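Home > Craft and Making > Casting and Resin

Artificial water in clear glass: cloudy layer, bubbles along the stems, one cracked vase

Keerthana Murthy

I make permanent arrangements for a dental practice and two waiting rooms at a physio clinic. Artificial tulips, clear glass, and a clear casting resin (Likora, the slow one, two parts resin to one part hardener by volume) poured in to look like water. Depth is 40 mm in most of them. I have done this before in small bud vases without trouble. The latest batch has gone wrong in several ways at once and I would like to separate the causes before I buy more resin.

What I see:

The lower third is clear. Above that there is a hazy band, greyish, with no sharp edge. It did not appear until the second day.

Strings of fine bubbles sit against the stems, mostly at the bottom near the cut ends. A few larger ones are trapped under a leaf that I bent down too far.

Two of the green stems have bled colour. It looks like weak tea with a green tint, strongest next to the stem and fading out over the width of a fingernail.

One cylinder vase cracked from the base upward overnight. The resin itself is sound. That was the largest pour, 400 mL in one go. The vase is ordinary soda glass from a discount shop, with a thick base and thinner walls.

What I did: mixed by volume in a marked cup, stirred for about as long as the leaflet says, poured straight from the cup, pushed the stems in afterwards and taped them upright. The garage was cool. I washed the vases that morning and dried them with a tea towel. The stems are plastic over wire, cut with side cutters, nothing done to the ends.

I can't redo the clinic ones in real water because the reception staff don't want anything that can spill near the keyboards. Is there an order of work that avoids all this, or should I be using a different material? I would also like to know whether anything can be done with the hazy ones, or if they are scrap.

3 replies, sorted by oldest

Halvard Berge

Wrong resin. Get the fast one, it sets before the bubbles can do anything. I've used table top epoxy for years in all sorts of vases and never had one crack. If it goes cloudy hit it with a hair dryer. Also you could just use the clear gel beads, they look the same from across the room.

Brigitta Nägeli

Please don't use a fast resin for this. A coating epoxy is made for thin layers. At 40 mm it will heat itself, possibly a great deal, and you will have more cracked glass. It is also thicker when mixed, so it holds more air. The slow product is the correct one. Gel beads are a different thing again: they need water, they shrink as it evaporates, and they look like beads.

Taking your faults one by one.

The crack. Casting epoxy gives off heat as it cures and then shrinks slightly as it cools. The amount of heat depends on the mass in one place far more than on the depth alone. 400 mL in a single pour is a lot for a narrow cylinder. The resin grips the glass wall, cools, contracts, and pulls inward. A thick base with thin walls puts the stress exactly where yours let go. You have three options, and they can be combined. Pour in two stages, with the second one going in when the first has gelled but is still tacky to a gloved fingertip. Choose glass with an even wall. Or choose a smaller vessel, so the whole job is 200 mL or less, which is what I do for anything that will sit on a counter. I have not had one of that size crack, although I would not promise it for very cheap glass.

A vase that flares outward toward the rim is also kinder than a straight cylinder. One that narrows at the neck is the worst shape, because you can't see what you are doing either.

The haze. You washed the vases the same morning in a cool garage and dried them with a cloth. I would look at moisture first. A tea towel leaves a film of water and lint, and in a cool room the hardener reacts with damp air at the open surface. That matches a band in the upper part that shows late. The clear lower third also fits, since that resin was never exposed. A second possible cause is poor mixing: the material scraped from the side of the cup comes out last and ends up on top. To rule that out, mix in one cup, tip it into a second clean cup, and mix again. Don't scrape the first cup.

For the glass: wash, rinse, air dry upside down overnight in a warm room, then wipe the inside with isopropyl alcohol on a lint-free cloth and leave it until the smell has gone. Warm the sealed resin bottle in a basin of hand-warm water before measuring. It thins noticeably and lets go of its air. Leave the hardener alone. Bear in mind that warm resin cures faster, so this is another argument for small batches.

The bubbles on the stems. A cut artificial stem is a tube with a wire in it. Air is trapped between the plastic and the wire, and it expands when the resin warms. It leaves by the only exit, the cut end, which you have placed at the bottom. Seal the ends before pouring. I dip them in a little mixed resin and stand them in a block of foam overnight. A dab of clear nail varnish also works, two coats. Seal any place where a leaf has been pushed onto the stem, if it will be below the line. Better still, strip the leaves that would sit below the line.

The colour bleed. Some stems are moulded in coloured plastic and some are coated or wrapped. The coated ones can give up colour into uncured resin. The test takes a day: cut a short piece, put it in a teaspoon of mixed resin in a bottle cap, and look at it against white paper when it has set. If it bleeds, the same sealing coat will usually stop it, but it has to cover the whole submerged length. Test one stem from each packet. Two packets with the same label may behave differently. I had this with tulips from a shop in Murnidau where the pink ones were perfect and the yellow ones stained everything.

Order of work:

Cut and bend the stems dry, and settle the arrangement in the empty vase. Mark the fill line on a strip of tape on the outside.

Take them out, strip, seal, and leave overnight.

Put them back and hold them in place before any resin goes in. A grid of narrow tape across the mouth does it. Pushing stems into poured resin carries air down with them.

Pour through a small funnel with a length of soft tube on it, so the resin arrives at the bottom and rises. Poured from a cup it runs down the wall, and the streak will show.

Cover with a box, something tall enough not to touch the petals. Leave it level, indoors, until the next day at least.

On rescue: the hazy ones are not always scrap. If the haze is only at the surface, and the mouth is wide enough to get a hand in, abrade the top with 400 grit paper, wipe clean, and pour a few millimetres of fresh resin over it. The scratches vanish when they are wetted out. If the haze goes down into the body there is nothing to be done. The stained ones can't be fixed either, but in a coloured or ribbed glass it wouldn't be seen. That is for next time, as you can't get the old pour out without breaking the vase.

Loredana D'Amico

Brigitta's list is right and I would only add a few points on measuring and on where the finished pieces end up.

Measure by weight if you own kitchen scales, but don't use the volume ratio on the scales. The two parts have different densities, so two to one by volume is not two to one by weight. The weight ratio should be on the maker's data sheet. If it isn't, fill a small cup to the same line with each part and weigh both, then work it out. A batch that is short of hardener stays soft in the middle, and in a vase you may not find out until the stems lean in summer.

Write down the total per vase. My standard one takes 161 grams and I mix that plus a spoonful for the funnel and tube. Before I kept notes I was always mixing too much, and a cup of leftover epoxy on the bench gets hot enough to soften the cup. Spread any surplus out in a foil tray.

Sunlight. All clear epoxies yellow. The ones sold with a UV inhibitor yellow more slowly. A waiting room with a north-facing window (I am in Australia, reverse that if you are not) will turn a cheap resin amber in a year or two. Put the arrangement on an inside wall if the client will agree to it. I tell them so in writing, as otherwise it comes back to me as a fault.

Polyester casting resin is cheaper, and some older craft books recommend it. It shrinks more than epoxy and the smell in a closed room is bad. It will also attack some plastics used in flowers. I would leave it alone for this use.

Number of stems: use fewer than you would with fresh tulips. The resin magnifies what is in it, particularly in a round vessel, and crossing stems look like a knot. Odd wire bends show too. I straighten the part below the fill line and put all the curve above it. Tulips are quite forgiving here as the real ones bend every which way after a couple of days.

If you want to avoid resin for the clinic altogether, a dry filler is respectable. Clean river pebbles or crushed clear glass will hold stems, can be washed, and can be taken out when the client wants a different colour. Skusura sell a glass chip that doesn't have sharp edges. It doesn't look like water and isn't meant to.

Whichever way you go, lay the flowers out flat with the glass close by before deciding on lengths. Small vessels in particular need a much shorter cut than people expect, and you can't put length back on.
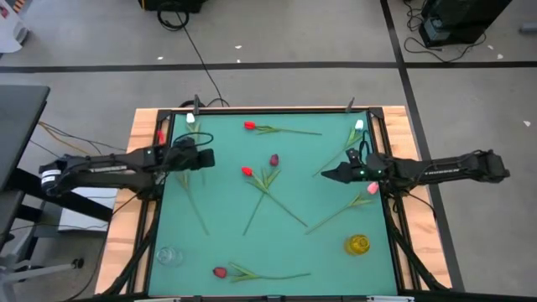
Kwaku Akolgo

Small correction on the cutting. You can put a bit of length back if the stem is the hollow sort: slide a piece of stiff wire up inside, leave the excess below, and cover the join with an offcut of the same stem. It has to be sealed twice or it will bubble at the join, and I would keep the join under a leaf and above the fill line where possible. As for the scales, zero them with the cup on and again after the first part goes in. Mine switch themselves off if I pour slowly, so I keep a finger resting on the edge of the bench and tap the pan every so often — then subtract nothing and check the total at the end against what I wrote down.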